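Gripper fingers slipping on lunch tubs - home build
Home Workshop Help > Robots and automation
Posted September 20, 2019

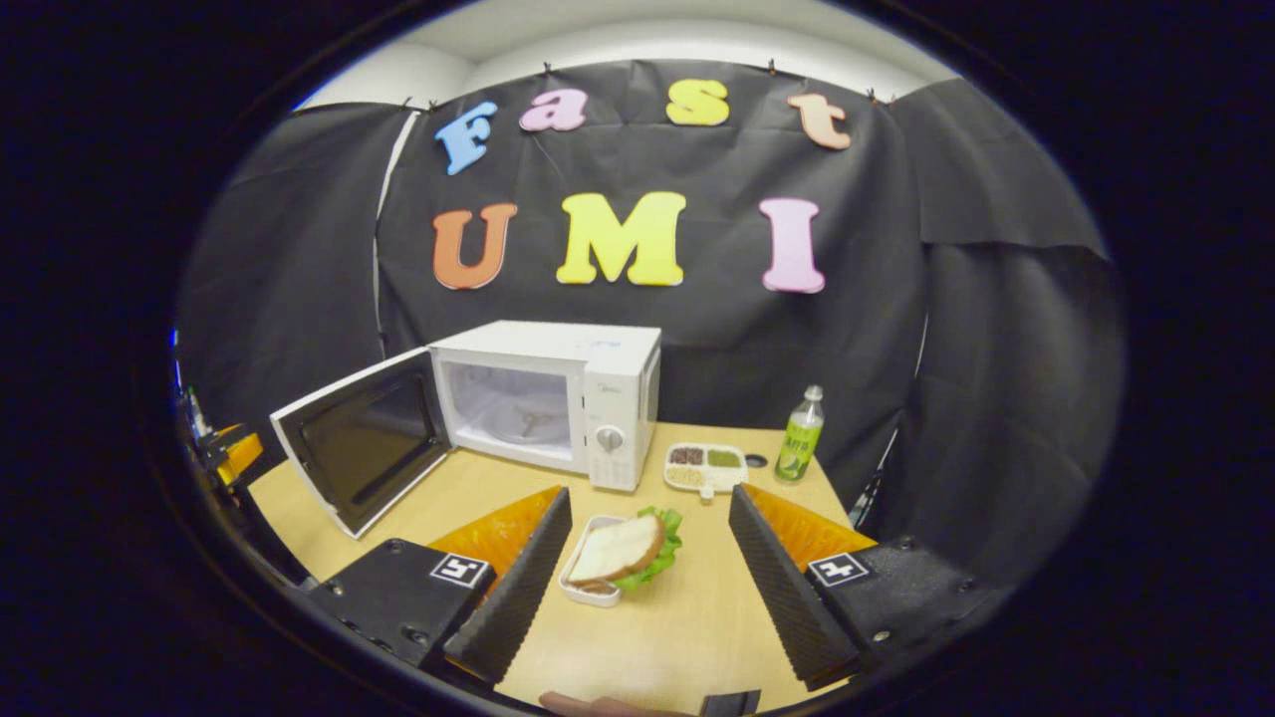 What should I use to pad the fingers on a home built two finger gripper so it holds smooth plastic tubs without crushing them?

Soft ridged rubber or printed TPU, ridges running across the direction of slip, and let the finger bend a bit. Then set a current limit on the servo so it stops squeezing.

Holledik
Thanks for that, more detail as I should of put it in first time. Arm is a kit one, fingers printed in PLA, hard as nails. Tub with a sandwich in it either slides out or the sides cave in. Servo goes from 0 to 4,000 in the software and I've been closing to a fixed number. Tried sandpaper on the fingers - grips fine but scratches everything. Budget is small, got 3 weeks of evenings.

Petrauskas
Fixed number is your problem. Close slowly, read the load, stop when it jumps. Mine jumps at 209 with an empty tub, yours will be different so log it first. Do it with food in aswell, the sides behave differently with something behind them.

For pads I print TPU at low infill, 2 walls. Ridges about as deep as a thick coin. Don't glue them on, use screws from behind - you'll be changing them a lot. Wipe them with a damp cloth before each session, dust kills the grip.

Also check both fingers meet square. Mine were out and the tub twisted every time, wasted a whole evening blaming the code.

Retico
bike inner tube and superglue. did 23 lifts on mine before it peeled. cheap

Holledik
Load reading works, ta. Pads printing now, will try screws. Inner tube in the meantime.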